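Notes for the Monday talk, Segura meetup, second slot (Nuria Carrasco)

Start slowly. Say thank you for the invitation and say also that I do not work for Ledex. I paid for my licence.

What the kit is: Ledex sells a gripper model for simulation, with a hand view, a controller and 8 ready exercises. The real gripper is sold apart and I did not buy it. So tonight I speak only about the simulated one.

Price is 169 for one seat. Mention that Stistine, which many of you use, costs less but comes with no hand view.

Installing took me around 4 hours, most of it spent on the wrong version of the driver package. Ask who had the same problem. Wait for hands.

Next slide. Let them look at it a moment before I speak. 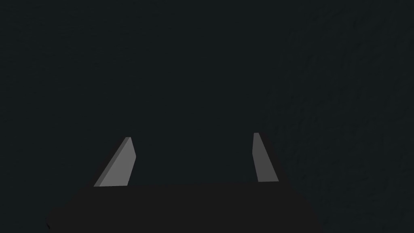
Slide 9: hand view in the simulator, fingers apart, nothing between them.

Say: the fingers are plain grey plates and they are easy to find against the dark background. For me this is good. When I teach, I want the student to see the gap first.

Then the criticism. The palm is almost as dark as what is behind it, and on the projector it may disappear. I wrote to Ledex in May to ask for a brightness setting. They answered politely, but I have no date from them.

The manual: clear in the first chapters, weak about joint limits. Read aloud the sentence on page 4 if there is time.

Question I expect: does it work with Dreleck files? Yes, for import. Export I have not tried, so do not promise anything.

Leave the last minutes for the exercise with the small blocks. Laptop must be plugged in.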